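Went to the Lendine open day — anyone else underwhelmed?

torque_and_tea
6 Dec 2022
Drove 70 miles to see the humanoid at the Lendine open day. They had it in the front hall on a patch of carpet, and we stood behind a rope while a guy from Proditz talked over it. Demo ran 7 minutes. In that time it lifted one arm, opened and closed the hand, and turned its head toward the crowd. Then questions, then coffee. The email back in November promised "real work in a real workplace." Where was the work?

millrat
I was in the later group and we got more than that. Ours walked a few steps and picked a soft pouch off a cart. Slow, sure, but it did it. Did you ask to see the second run?

torque_and_tea
Second run wasn't offered to us. And was the pouch already sitting at the right angle when it reached? Every demo I've been to, the part is placed just so.

millrat
It was laid out for it, yeah. So are the parts on my line, that's what fixtures are for.

deburr_daily
I'm with the OP. I buy grippers for a living, and a five-fingered hand is the most expensive way I know to pick up a pouch. Urel had a plain two-jaw on the next table doing the same pouch all afternoon and hardly anyone looked at it.

The hand does look better up close than it did from behind the rope. Whether it holds up to a second shift is another matter. The fingertips are short blocky things and the thumb is a fat padded one, and I'd want to know what that padding costs to replace and how long the line is down while you do it.

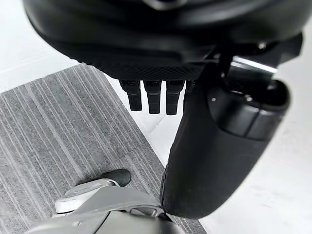

Did they say how long it runs on a charge?
The Proditz guy told our group 4 hours of light use, and he wouldn't define light use.

I asked him twice. The second time he went into a bit about future battery packs. That told me plenty.

pallet_jane
Four hours is half a shift. So you buy two of them, or you pay a person to stand there swapping packs, and then what have you saved?

millrat
Forklifts need charging too and we all plan for it. I'm not saying buy one tomorrow. I'm saying it's early and you're all grading it like it's been on the market ten years.

pallet_jane
They put "ready for your floor" on the banner. I'll grade the banner.

torque_and_tea
Anybody get a number on pick rate? The handout says 760 picks and stops there. Per hour, per day, per battery? I looked on the back and it was a map of the parking lot.

deburr_daily
Same handout. I emailed Chamoun, who did the cell integration, and got a polite reply saying the figure came from "internal trials." No part weights, no drop count.

quietspindle
Lurker mostly. I was there too, and I'd give them some credit for letting people stand as close as we did at the end. Most of these companies keep it behind glass. What bothered me was the floor. Ours is painted concrete with oil on it and a drain down the middle. I'd like to see it walk that before anyone talks to me about pouches.

millrat
OK, that one I'll give you. I asked about wet floors and they said it was on the list.

torque_and_tea
On the list with the pick rate, I guess. If they run another one in the spring I'll go, but only if somebody posts first that it did a full hour with parts dumped in a bin. My gas money's spent.

pallet_jane
Was the coffee any good at least?

deburr_daily
No.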